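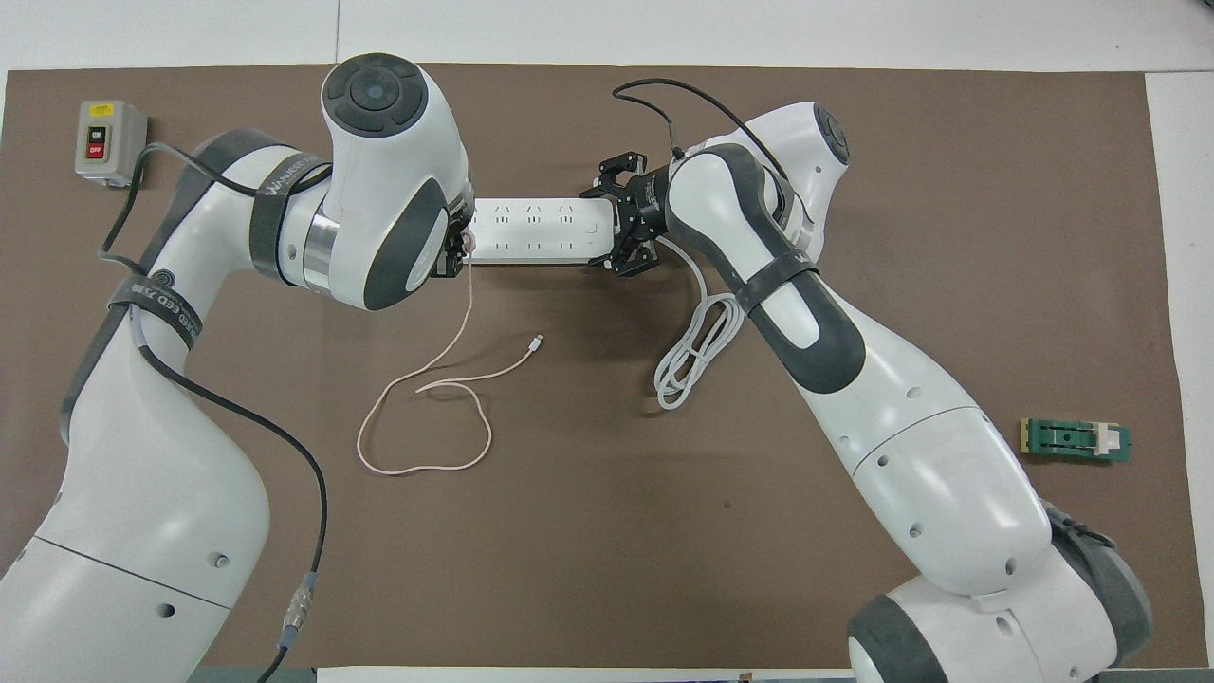

The Drawer of Electrical Odds and Ends: A Gallery

Posted 2023-06-07 in Household Stuff

Every home has a place where electrical things go to retire. Mine was a deep drawer under the microwave, and when I moved out of the apartment on Sayce Street it got tipped into a box marked MISC, which then got its own box, also marked MISC. This page is what came of opening them both.

Let's begin with the power strip, the only item in the whole collection that anyone has ever asked to borrow. The white one has three-pin sockets along one side, two-pin sockets along the other, and a small button near the end that I have switched off with my toe more times than I'd like to admit. I own several strips. I can find one of them, and it's never the one with the long cord.

A strip looks very dignified when it isn't behind a couch. Put it on a plain brown mat and you start noticing things, like how the sockets are grouped, and how much room a fat phone charger is going to steal from its neighbor. The Clemex charger I bought in July takes up two places all by itself and hums while it does so.

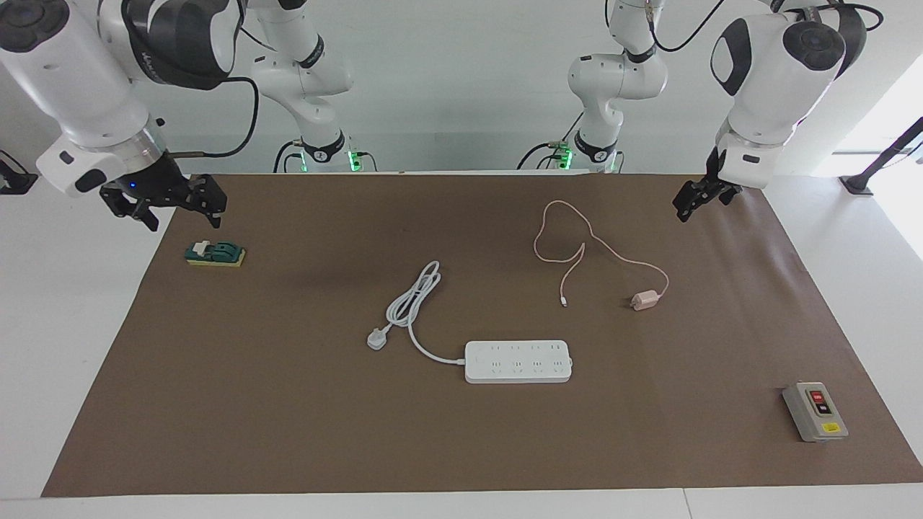 Power strip in the middle, knife-style switch at the back left. Brown mat, white table, plenty of elbow room.

The little switch on the yellow base is my favorite. It's the sort of thing I remember from school science kits, where you wired it to a bulb, worked the lever and felt like you ran the power company. Ours were made by Skosireck and came with a 2,000-word instruction leaflet, most of it about not licking things. I can't say what use I have for a switch like that as an adult. I have moved it between three apartments.

What didn't make the gallery: the adapters (too many, all for a country I visited once), a Wotell doorbell with no button, and a coil of speaker wire long enough to reach the neighbors. Also a night-light shaped like a pear, which went to my sister's kids before I could get sentimental.

Sorting rules, for anyone with a MISC box of their own. If you know what it plugs into, keep it. If you only know what it used to plug into, put it by the door. Cracked casings and frayed cords go to the electronics drop-off, and so does anything that smells like toast.

More next time, when I get to the batteries.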